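Subject: Re: [palemcombe-allotments] Water butts and that awful green slime

Hello all,

Somebody wrote earlier in the week:

> Has anyone managed to keep a butt clear right through the summer? Ours
> goes green by June and by August it smells like a pond. I've tried
> barley straw in a pair of tights and a drop of washing up liquid and
> neither did a thing. It's the standard 143 litre one from the garden
> centre, stood next to the shed. Also the tap drips. Any ideas before I
> give up and go back to carrying cans from the trough?

Please don't go back to the cans! I did that for two seasons on the top plots and my shoulders have never forgiven me.

Green water is nearly always light getting in, in my experience. Mine was one of those pale, see-through-ish ones and it went like soup every single year until I wrapped it in an old dark blanket and tied it round with string (it looked a fright, but it did the job). Check your lid as well. If it's warped, put a slate over the gap. The smell is usually leaves rotting at the bottom, so a bit of old net curtain over the downpipe catches most of it, though you do have to empty it out now and then, which is a mucky business.

I give mine a proper clean in January when there's nothing to water anyway. Drain it, tip it on its side, go round the inside with a long-handled brush, rinse it twice. Takes me 30 minutes, and most of that is grumbling. I wouldn't bother with the washing up liquid, I never liked the idea of it going on the lettuces.

As for the drip, take the tap off and look at the washer. Mine had gone hard as a biscuit. The hardware shop on Coltberg Road does a bag of mixed ones, and a few turns of white plumber's tape on the thread sorted the rest.

One more thing, do stand it on something higher. I've got mine on two courses of blocks and now a full-size can fits under the tap, which it never did before. Make sure it's dead level though, a full butt weighs a ton and you don't want it leaning on the shed.

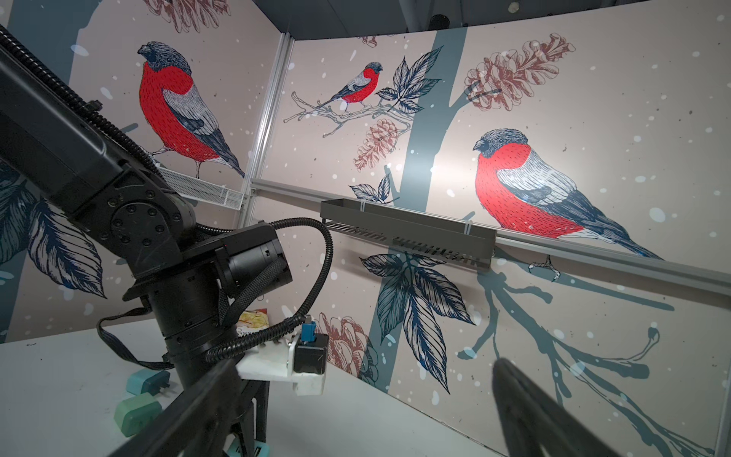

SEED POTATOES

While I'm here, I've got up to 24 first earlies going spare, already chitting in egg boxes on my windowsill. Shout if you'd like some. I'll be at the plot from 15:00 most afternoons if it's not tipping down, or I can leave them by the gate in a carrier bag.

Cheers,
Plot by the hawthorn hedge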